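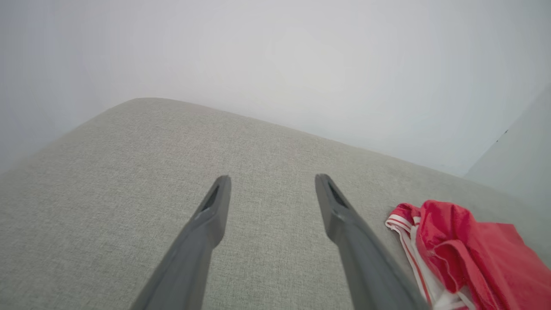
Drorndale, Monday, April 6, 2026

Tips from the gripper build: picking up washing

We are still working on the arm that tidies clothes off the furniture, partly in the shared workshop and partly at my house. Kerstin Backlund asked for the notes in one place before she starts hers. They are in no special order.

Fingers

Print them in dark grey or black if your sofa is pale. The wrist camera then has no trouble telling finger from cushion. My first pair were white and I spent an evening sorting out false edges.

Rub the outside faces down with 600 grit, used wet. You want a matt finish, as a shiny finger throws a highlight that moves about with the wrist. Leave the inner faces alone until you have tried them on cloth.

Keep the tips blunt. Pointed ones dig into woven upholstery and pull threads. Marcelino Leite had a cushion cover to mend after trying a sharper shape, and he went back to the old one the same day.

A slot on the inner face of each tip is worth the extra drawing time. You can press a strip of rubber into it and change the strip when it wears. Cut the strip slightly long and trim it in place.

If you make the finger in two sections, narrow at the tip and broad at the base, check that the step doesn't catch on waistbands. A few strokes with a small file will sort it out.

Practice clothes

Start with something bright on a plain seat. Red sports shorts on grey fabric are about as easy as it gets, and a striped trim gives you an edge to aim for. Socks are harder than you would think. Leave anything with a drawstring until last.

Crumple the garment before you put it down. Flat cloth is a separate problem, and Bonifacio Cantero gave a whole September to it without much to show.

Come down beside the cloth with the jaws wide, then move across and close. Coming straight down on top tends to push the folds away.

Padded surfaces

A cushion gives when you press it, so any height you measured on the bench will be wrong. Set the stop 42 mm above the seat to begin with and lower it a little at a time. Rounded front edges need their own setting. Mine is still not right and I would be glad to hear from anyone who has managed it.

Vacuum the seat first. Lint gets into the slots and the rubber stops gripping. An old toothbrush clears it.

Light

Even light is better than strong light. I draw the curtains and use the ceiling lamp. A plain wall behind the sofa helps as well, so take down anything patterned while you are setting up.

Keeping count

Iolanda Trindade keeps the log in a school exercise book. We are up to 291 tries on shorts and T-shirts with the present fingers. Write down the misses as well, with the jaw opening next to each one. Ours came down a good deal once we stopped closing at full speed.

Spare rubber is in the drawer under the Mogensen vice. Please put the file back too.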